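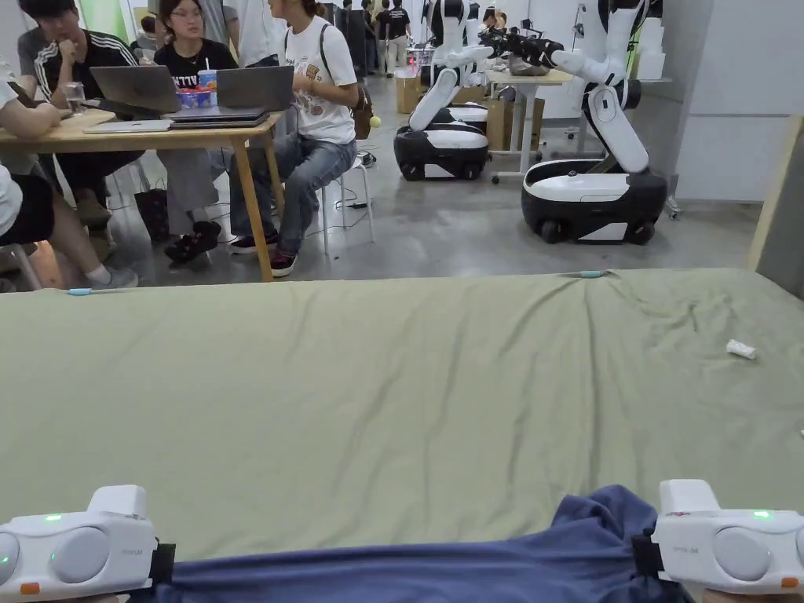
Beathag Nisbet在读完上一版讲义后来信指出，第四讲用了大量篇幅讨论折叠的次序，对折叠之前的铺展却只写了一段，学生在练习中出现的多数问题，恰恰在衣物尚未铺平时就已经形成。来信还提到，台面垫布的状况在上一版中完全没有涉及，垫布起皱时，上层衣物的边线很难对齐。

课程组采纳了上述意见。本讲据此重新编排，铺展与台面准备单独成节，折叠部分相应压缩。修过上一版课程的学生如需补修，以本版为准。

Kistier学院 家居与纺织品管理课程
第四讲 衣物的铺展、对齐与折叠

一、本讲目的

本讲讨论单件软质衣物从揉皱状态到折叠成形的全过程，以衬衫和针织上衣为主要对象。学生完成本讲后，应能独立布置折叠台面，能判断一件成团衣物的领口、袖口与下摆所在，并能按规定尺寸完成折叠。

熨烫、去渍与长期贮藏分别在第五讲、第七讲和第九讲讲授，本讲只在必要处提及。

二、基本术语

台面：指用于铺展与折叠的工作面，包括桌板及其上的垫布。

垫布：铺在桌板上的单层织物，用以增加摩擦、保护衣物表面。

面层与底层：衣物平铺后，朝上的一层为面层，贴近垫布的一层为底层。两层之间的错位是本讲反复出现的问题。

抓点：双手捏持衣物的位置。抓点成对出现，两点之间的织物称为跨段。

峰：织物在抓点附近因堆积而隆起的部分。讲义首页的图中，深蓝色织物向右侧聚拢，在右端附近隆起，即为一处峰；左侧部分则较为平直。学生应学会根据峰的位置判断哪一侧的织物余量较多。

折线：折叠时织物弯转所依的直线。折线应先确定，后折叠。

三、台面的准备

3.1 尺寸与高度

台面宽度应能容纳一件衣物完全展开，袖子平伸时两端仍留有余地。高度以操作者站立、前臂自然平放为宜。实训室设在Hisden楼，各组台面高度可调，课前由组长调整完毕，课中不再变动。

3.2 垫布的选择

垫布宜选用素色、中等厚度的机织布。印花布容易与衣物的边线混淆，初学阶段不予使用。颜色应与待折衣物有明显区别。仍以首页图为例，橄榄绿色的垫布与深蓝色的织物之间界线清楚，操作者不必俯身即可辨认衣物的外缘。若垫布与衣物同为深色，应更换垫布，或调整照明。

绒面布和毛巾布摩擦过大，衣物在其上不易滑动，拉展时底层常被带住，面层单独移动，造成上下错位。光面化纤布则相反，衣物稍一触碰即整体滑移。两类均不推荐。

3.3 垫布的固定

垫布铺好后，应在远离操作者的一侧加以固定。常用的做法是在远端边缘安放小夹，左右各一，间距视台面宽度而定。图中垫布的远侧边缘可见两枚浅蓝色小夹，一枚靠近左端，另一枚位于中部偏右。夹子的用途在于抵抗操作者向身体方向的拉力，因此近侧一般不设夹，以免妨碍手部进出。

夹子的位置应高低一致，夹口压住垫布的长度大致相等。若一侧夹得深、一侧夹得浅，垫布会产生斜向张力，形成由夹点向外延伸的长褶。

3.4 垫布的平整

垫布上的浅褶应在放置衣物之前抚平。方法是以掌根自中央向两侧推移，再由远端向近端推移，推至边缘后放手，不要回拉。首页图中的垫布右半部浅褶较为密集，可作课堂讨论之用：请思考，若将衬衫的门襟置于该区域，门襟线会受到何种影响；若将衣物整体左移，又会遇到哪些限制。

3.5 台面的清理

与折叠无关的小物应在铺展前移开。笔、橡皮、量尺、带盖的小管等物件压在衣物底下，会在面层形成凸点，操作者往往误认为是衣物本身的褶皱而反复抚压。所需工具统一放在台面右后方的托盘内，用毕归回原处。

四、铺展

4.1 辨认

取到一件成团的衣物，先勿抖动。用双手轻托，观察其最厚处与最薄处。衬衫的领座和袖口因有衬布，触感较硬；下摆为单层卷边，触感较薄且有一道连续的窄棱。针织上衣的领口有罗纹，可沿罗纹的弹性方向摸到肩缝。

辨认次序为：先找领，次找两肩，再找下摆。袖子最容易误导初学者，因其长而松散，常缠绕在衣身外侧。若先抓住袖子用力拉开，衣身会随之扭转，其后的对齐便须从头做起。

4.2 抓持

双手各取一点，左右对称。衬衫取两肩缝端点，针织上衣取肩缝内侧一指宽处，避免将肩部拉长。捏持时以拇指与食指侧面相对，力度以织物不滑脱为限。指尖用力过重会在细薄面料上留下捏痕，棉府绸与亚麻尤为明显。

抓点确定后，将两手缓慢分开，使跨段由松弛变为平直。跨段内若仍有成团的织物，应停止拉展，查明余量所在的一侧。通常余量集中于峰的附近，可将该侧的抓点稍稍放松，让织物因自重下垂，再重新捏持。不宜在有峰的情况下强行拉直，否则褶皱会被压成硬折。

4.3 提起与落布

跨段平直后，双手同时抬高，使下摆离开台面。衣身下垂时可轻抖一至两次，幅度宜小。随后将下摆先行落在台面近侧，双手向远侧移动，使衣身由下而上依次贴合垫布，最后放下两肩。落布过程应连续，中途停顿容易使底层先行着台，面层滞后，两层之间夹入空气而鼓起。

台面深度不足时，可改为横向落布，即领口朝左，下摆朝右。横向落布对左右两手的同步要求较高，初学者应在掌握纵向落布之后再行练习。

4.4 抚平

抚平自衣身中线开始，向两侧缝推移。推移时一手轻按领口作为定点，另一手以手掌平推。袖子单独处理：先理顺袖底缝，再抚平袖面，最后整理袖口。

抚平完成的标准有以下各项：
两侧缝与衣身中线平行；
肩线左右等高；
底层不外露于面层边缘；
下摆为一条直线或与裁片弧度一致的曲线。

五、对齐与折叠

5.1 折线的确定

衬衫翻至背面朝上，以领座两端为起点，各向下作一条平行于中线的直线，即为两条纵向折线。两线之间的宽度应为20厘米。领围特别大或特别小的衣物，可适当调整，但同一批衣物应保持统一。

横向折线依衣长而定，一般将衣长分为三等份。需放入浅抽屉者，可分为四等份。

5.2 折叠次序

先折右侧衣身至中线方向，袖子随之翻入，再将袖子沿纵向折线向下折回，使袖管与侧边平行。左侧同法。两袖在背部不应重叠过多，重叠过厚会使成品中央隆起，叠放时向两侧倾斜。

其后自下摆起向上折第一道，再折第二道，至领座下缘为止。翻转使正面朝上，检查领口是否居中。

5.3 Chung折法

教材第69页介绍的Chung折法适用于针织上衣。其特点是不经翻面，正面朝上即可完成，纵向只作一次对折，袖子叠于衣身之上。此法速度较快，成品较厚，领口在存放期间容易向一侧偏移。本课程将其列为选学内容，考核时不作要求。

5.4 厚重织物

单件重量超过300克的衣物，如加厚卫衣、绒衬外套，应减少横向折数，以两折为限。折叠时不可用力压实折线，厚重织物的回弹会将折线推离原位，待其自然回落后再作第二次调整。

六、练习安排

练习以小组为单位，每组使用Veson垫布一幅、小夹一对、练习用衬衫与针织上衣若干。组员轮流操作，其余组员可在旁侧的桌边整理记录，记录所用电脑不得放置在折叠台面上，随身背包与水杯亦同。

练习一 垫布的铺设与固定
每人独立完成一次。完成后由另一名组员从远端轻拉垫布，再从近端轻拉，观察位移情况并写入记录表。

练习二 成团衣物的辨认
由组员将一件衬衫随意揉成一团置于台面中央。操作者在不抖动衣物的前提下指出领、肩、下摆的位置，然后展开核对。辨认有误者，应在记录中写明误认的部位及误认的依据。

练习三 抓点与跨段
操作者捏持两肩，缓慢分开。当跨段中出现峰时停住，口述余量位于哪一侧，再作调整。调整次数不计入成绩，但须如实记录。

练习四 完整折叠
从成团状态开始，至折叠成形为止，时限为300秒。成品置于检查板上，由教师测量宽度并检查领口。超时者应完成全部步骤后再登记用时，不得中途放弃。

七、常见问题

衣物铺平后左右长短不一。多由落布时双手不同步所致。应将衣物重新提起，不宜在台面上以局部拉扯的方式补救。

领口偏斜。请先检查纵向折线是否以领座两端为起点。若起点无误，则多为第二次折袖时带动了衣身。

折叠后表面有细碎褶纹。先检查垫布，再检查抚平的方向。由两侧向中线推移的做法会把余量赶到门襟处，应予纠正。

深色衣物表面沾附纤维。更换垫布，或以粘尘辊清理垫布后再行操作。不要直接在铺平的衣物上反复滚动，以免面层移位。

垫布随衣物一同移动。检查远端小夹是否松脱，并检查桌板表面是否有灰尘。

八、思考题

1. 台面宽度不足以平伸双袖时，应先处理袖子还是先处理衣身？请说明次序并画出折线示意。

2. 同一幅垫布上，左半部平整而右半部有浅褶，操作者惯用右手。试比较将衣物置于左半部与重新抚平垫布两种做法的得失。

3. 一件深色上衣的跨段左侧平直、右侧隆起，此时应放松哪一侧的抓点？如放松之后隆起转移至左侧，说明抓持过程中存在什么问题？

4. Chung折法中领口偏移的现象，能否通过改变叠放方向加以减轻？

九、提交要求

记录表与思考题答案合并为一份文件提交，封面注明组别与台面编号。思考题第1题的示意图可手绘，须标明领口方向。迟交者按课程大纲的一般规定处理。

小夹与垫布使用完毕后分别归还，垫布应折叠后归还，折法与衣物相同，外露面朝上。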